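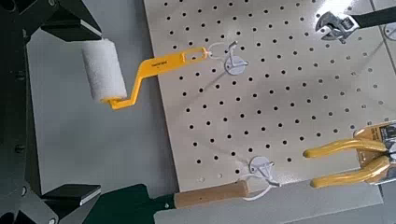

Brama tool library to open longer hours

December 3, 2019
By staff reporter

The Brama tool library will open two extra evenings a week from the new year, after membership passed 200 in October.

The library lends hand tools, ladders, paint gear and garden equipment to anyone living in the Brama or Kendel council areas. Members pay $36 a year and can keep most items for up to 20 days. Concession card holders pay half.

Until now it has only been open in the mornings, which left out many people who work regular hours. A survey of members found evenings were the most common request, ahead of a wider range of power tools and a drop-off box for returns. 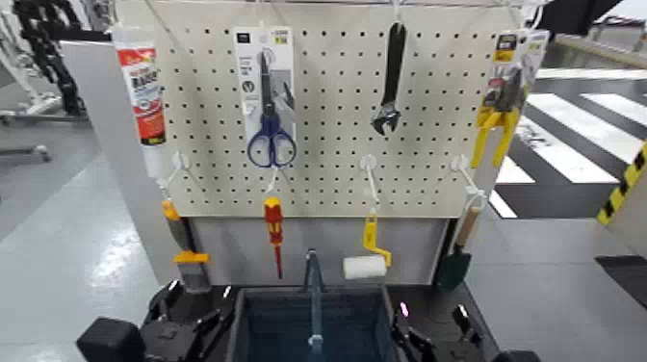
The extra hours will be paid for by a one-year grant from Kendel Council. The library has also been offered a second room in the old Halvorsen hardware building on Skarel Street, where it has been based since it started. The room needs new wiring and a ramp before it can be used, and no date has been set for the work.

Painting and decorating gear is the most borrowed category, followed by garden tools. The library bought or was given 192 items this year – most of them donated by households clearing out sheds and garages.

Donations of clean, working tools are still welcome during opening hours. Petrol mowers, chainsaws and anything with a damaged cord can't be accepted. Paint should go to the council transfer station.

New members need to bring photo ID and proof of address. Bookings for ladders and carpet cleaners can be made by phone or at the counter – other items are first come, first served.

Print this article
E-mail this article

Recent news
Skarel Street footpath works delayed
Kendel pool sets summer prices
Green bin collection dates over the holidays
Brama library seeks local history photos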